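The Penham Assessment

Glenys Inskip had the requirements sheet printed on both sides to save paper, and had then written on both sides in pencil, so that by the second week it was hard to tell the supplier's words from hers. The supplier was Kwak. The product was the Kwak suturing attachment, offered to training departments as a kit: one arm, one controller, a case of instruments, and a year of software. Prumham had bought it. Dilden had looked at it and bought something cheaper. Penham had it on loan until the end of February, and Glenys was to say whether Penham should keep it.

She did not like being asked to recommend things. She preferred being asked whether they met the sheet.

Dean Catterall came with the kit. He was an applications engineer and had driven up from the south with the controller on the back seat, belted in. He wore the same grey fleece every day and kept a torque driver in its chest pocket.

"Item 14," Glenys said. "Recovery from a dropped thread. It says the unit will detect loss of thread tension and stop."

"It does."

"It says 'promptly'. I can't test promptly."

Dean looked at the sheet. "What number would you like?"

"I would like the number you designed it to."

He went out to the corridor to telephone somebody, and came back with a figure in milliseconds, which she wrote in the margin and initialled. He initialled it too, though she had not asked him to.

The method was simple. Each run was a set of interrupted stitches along a prepared cut, with the operator at the console and the unit allowed to assist with the throw of the knot but not with the choice of entry point. After each run the log was exported, the stitches were measured for spacing and for distance from the edge, and the instrument was wiped, inspected and returned to its slot in the case. Glenys measured. Dean wiped. The agreed total was 129 runs, a number arrived at by a statistician at Dilden who had since retired and could not be asked about it.

By run 40 they had stopped talking except to read values aloud. The bench lamp hummed at a pitch that Dean said was the ballast and Glenys said was the lamp.

The assist function was better than she had expected. On the manual runs the second throw tended to pull the first one out of square, and the knot lay over to one side. With assist switched on, the jaws held a fixed angle while the loop closed, and the knot sat flat. The log showed this as two traces, one ragged and one smooth. She noted that the smooth trace was slower. The brochure had a sentence about time savings and she put a small cross beside it.

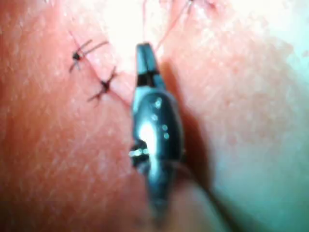
"You've put a cross," Dean said.

"It's slower per knot."

"It's faster per acceptable knot. You don't have to redo any."

She considered this. She went back through the manual runs and counted the knots that had been cut out and tied again, which took her the rest of the afternoon. Dean cleaned the case foam with a dry brush. At ten to five she rubbed out the cross and wrote 'True if rework is included. Brochure should say so.'

"Can I send them that?" he asked.

"It will be in the report. You can send them the report."

The fault came on run 88. The operator closed the jaws on the thread, the console showed them closed, and the thread slid out. No stop was raised. The unit carried on through the whole throw with nothing in its grip, drew an invisible loop, tightened it, and reported the knot complete.

Dean watched the log scroll past. He did not say anything for a time. Then he took the torque driver out of his pocket, looked at it, and put it back.

"Item 14," said Glenys.

"Yes."

They ran it again 6 times, releasing the thread on purpose. It stopped correctly on four. On the other 2 it tied nothing, neatly, and said that it had finished. Dean thought the tension threshold was reading friction in the wrist cable as load. He could raise the threshold, but then it would stop on good knots as well. A proper correction meant a change to the cable model, and that was not something he could do on a bench in Penham.

"How many of these have you sold?" she asked.

"Fewer than 2000."

"That covers a great many possibilities."

"Eleven," he said.

She finished the remaining runs, because the method said 129 and the fault did not alter the method. Dean stayed for all of them. He could have gone home on the early train and left her the controller – his office had suggested it – but he sat at the end of the bench and wiped the instrument and read out the serial number each time before it went back in the slot.

The report came to nine pages. Under Mechanical she wrote that the jaws, wrist and housing showed no measurable wear. Under Assist she wrote that knot quality was improved and gave the table. Under Item 14 she wrote 'Not met', and then the circumstances, and then the two traces side by side, the real knot and the absent one. A reader would need the key to tell which was which.

Under Recommendation the form allowed three answers. She ticked 'Defer'. There was a space below it for conditions, and she wrote that Penham would repeat the item 14 test when a corrected cable model was available, using the same method and, if convenient to the supplier, the same engineer.

Dean read it standing up, with his coat on. He turned back to page seven and pointed to a decimal place.

"That should be a three."

She checked it against the log. It should have been a three. She corrected it in ink, initialled it, and held out the pen.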